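Walkthrough, returns sorting, Karakaya building, second floor
8 April 2018
Inspector: Jordan Entwistle
Accompanied by: Ashok Dubey, shift lead

Marks: **OK**, **FIX** (before next shift), **WATCH** (look again in August), **N/A**.

Sunday was chosen so the walkthrough wouldn't slow anyone down. Four people were in anyway, catching up on Saturday.

## 1. Getting in and getting out

- [x] Exits clear, both ends — **OK**
- [x] Exit signs lit — **OK**
- [ ] Aisle by the tall shelves at full width — **FIX**. Pallet of flattened cartons. Same pallet as last time, judging by the coffee ring.
- [x] First aid kit stocked — **OK**. Bandages replaced. The eye wash is in date until August, so put it on the list now.

## 2. The Remora line (automatic sorter)

- [x] Emergency stops tested, all stations — **OK**
- [x] Guard interlocks — **OK**. Opened each one, belt stopped each time, Ashok sighed each time.
- [ ] Restart procedure posted where people can read it — **FIX**. It is posted behind the door, which is kept open.
- [ ] Warning tone distinct from other tones — **WATCH**. The tone for "about to move" and the tone for "bin full" are the same two notes in a different order. Staff say they can tell. Two of them told me different answers.

Comment: The line took 3,410 items last week and kicked out 290 as "unclassified." The sales sheet from Skodora calls this exception handling. On the floor it's called the odd bin, and it is now most of the manual job. Before the Remora, a sorter's day was a mix of boxed stuff, easy stuff and the occasional puzzle. The belt has taken the boxed stuff and the easy stuff. What's left is puzzles, all day, and the rate target hasn't moved.

Ashok would like it recorded that he raised this when the line went in. Recorded.

## 3. Hand sorting, loose household items

- [x] Open bin free of sharp edges at the rim — **OK**
- [x] Plugs and adapters checked for bent prongs before they go to test — **OK**
- [ ] Drinkware kept apart from electrical items — **WATCH**. See comment.
- [ ] Floor by the bin clear — **FIX**. There's a bathroom scale on the boards beside the low cabinet. It's black and flat, and it will be found by somebody's foot.

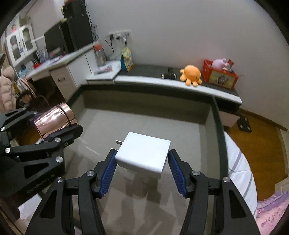

*Item 3. Power adapter and metallic cup, both over the open bin.*

Comment on drinkware: an adapter and a cup over the same bin is exactly the combination the sheet asks us to avoid. A cup can come back with something still in it, and an adapter doesn't improve with rinsing. The rule was written when the two categories came up on different carts. The Remora rejects them both for the same reason (can't decide what they are), so they now arrive together. Either the rule gets a second bin or we stop pretending it's a rule. I've asked for the second bin.

Comment on prongs: keep checking by eye. The Iltora scanner reads labels very nicely and has no opinion on metal.

## 4. Outlets and cables

- [x] Wall outlets secure, no scorch marks — **OK**
- [ ] Cables off the wall run tidied — **FIX**. Dark cables come down the wall in a tangle. Ashok knows which one is which. Ashok also has vacation coming.
- [x] No extension cord plugged into another extension cord — **OK**, and my thanks to whoever did that

## 5. Storage surfaces

- [ ] Low cabinet top clear of unsorted goods — **WATCH**. An orange octopus plush and a red box with more toys in it. Nothing heavy, nothing likely to hurt anyone landing on them. The octopus may stay until the next visit, when it needs a shelf location like everything else.
- [x] Nothing stacked above shoulder height on carts — **OK**

## 6. People

This section is new. The old form had "staffing: adequate Y/N," and I was getting tired of Y.

- [ ] Breaks taken at the scheduled time — **FIX**. The belt runs through breaks, and the odd bin fills up while people eat. They come back to a pile, so they've started coming back early. Pause the feed for the full 20 minutes.
- [ ] Rotation between stations — **FIX**. There are three kinds of station now: feeding the belt, watching the belt, and the odd bin. Watching is dull and feeding is hard on the back. The odd bin is the one people like, apart from the target. Rotate every two hours and put it on the board.
- [x] Training on the new line signed off — **OK**. Everyone has signed. The training is a video, 57 slides with a voice over them, and I watched it myself. I've marked this OK because the form asks whether it was signed.
- [ ] Way to report a near miss without finding a supervisor — **WATCH**. The Remora's touch screen has a button for this. It asks for a supervisor code.

## Before next shift

1. Move the pallet. (Ashok)
2. Move the scale. (Ashok, already reaching for it)
3. Repost the restart procedure at eye level, on a wall. (Ashok)
4. Label the cables. (Ashok, before vacation)
5. Feed paused during breaks. (Jordan to write to Skodora, who will say it's a setting)
6. Rotation on the board. (both)

Second bin requested separately, on the purchasing form, in the box marked "reason automation requires additional equipment." The box is one line long. I used the back.

J. Entwistle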